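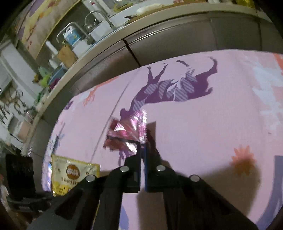
Good morning, everybody. I want to talk about wrappers, and about what nine months of picking up wrappers did to a student robotics club. If you came in expecting a robot that plays soccer, we have one of those too, and it's downstairs and it's very loud. My group has spent its time on trash. A crumpled foil wrapper like the pink one up there, held right at the fingertips over a pink tablecloth, is the hardest thing on our whole list, and my students love it. It's shiny, so it throws back bright white patches wherever the light catches it. It's pink on pink. And the cloth has a deer on it! So if you're trying to teach a computer where the wrapper stops and the table starts, good luck to you. We had a long argument about switching to a plain cloth. The plain cloth lost.

(Pause. Let them look.)

Quick intro. I'm Nayara Batista, I teach physics and I run the Saturday club at Queiroz with Dirceu Barros, who is sitting in the second row and has promised not to correct me until the end. Wave, Dirceu. We meet from nine to noon. We started the clear-the-table project in the fall, and by April we had 44 students through it, some for one morning, a few who now have to be told to go home.

The task is easy to say. After a snack, clear the table. Wrappers go in one bowl, anything unopened goes in another. Any five-year-old can do it. We wanted to see how far we could get with a hand tool with two fingers, a laptop, and a lot of patience.

NEXT SLIDE: the tool

Talk about the linkage here. Squeeze the handles, the fingers close, and the rivets are your joints. Every student builds one from a kit before they touch any code. I used to do it the other way around, code first, and I lost half the room by the second week. With a gripper in your hand you start asking good questions right away. Why do the tips have to meet flat? Why does it slip on foil and grab cardboard just fine?

Story: Heloísa and the rubber strips. She tried four kinds of lining on the fingers. Bike tube was great for about a day and then it picked up crumbs. She kept a notebook of every single attempt, and I've brought it with me, so please come and page through it at the break. The handwriting is terrible and the data is wonderful.

(If short on time, skip to the numbers.)

NEXT SLIDE: picking by hand

Before any motor moves, students do the job themselves with the tool, and we save every try. We call one try a pick. The best morning we've had gave us 107 picks, and 597 for that whole month. Then the students sit down and label them: clean pick, slip, double grab, knocked something over.

The labeling is where I thought they'd get bored. They fought over it! Is it a clean pick if the wrapper opens up in the air? Is it a slip if you catch it again before it lands? Ivone Brandão wrote a one-page rule sheet, and the younger kids took it apart line by line until it was a much better rule sheet. We're on version six. It has a section just on candy.

What we learned, and I'd like to go slowly on this part:

Go for the crimped edge. The sealed end of a packet is stiff, and the middle folds away from you. Once the students spotted this, our slips dropped a lot in one morning, and we hadn't changed a thing on the tool.

Come in from the side where your own arm doesn't cover the target. Shadows matter too. Our first program was very proud of itself for finding wrappers, and a good share of them were shadows of the gripper.

Practice on a real table. We began on a white board with one object in the center, and everything we trained there fell apart when we moved to a kitchen with stuff all over the counter. I wish I'd moved us in the first month.

NEXT SLIDE: the motor version

The students named it Plarlow. I've asked several times what it means and gotten several answers. It's the same two fingers with a servo where the hand used to be, on an arm that Rosimeire's team rebuilt twice after the shoulder joint cracked. We ran 185 trials with it. Boxes and full packets, very good. Flat wrappers, so-so. Foil, we're at the stage where the whole room cheers when it works, and I'm fine with that.

(Play the clip. Sound OFF. There's cheering and it blows out the speakers.)

Costs, in case somebody asks: the hand tool is cheap, and the arm is where the money goes. If your club is just starting, build the hand tool only. You can run a full semester on it. I have printed copies of the parts list, and the Nudeck people let us share their cutting file for the fingers as well.

What's next for us. Wet spoons. Two students want to try grapes and I haven't said yes. We're also swapping picks with the club at Tisodeck so each group can test on the other's tables, and their tablecloth has stripes, so we'll see how that goes.

The kits are on the side table with a bag of candy. Eat one, leave the wrapper, try to pick it up. Dirceu, okay, now you can correct me.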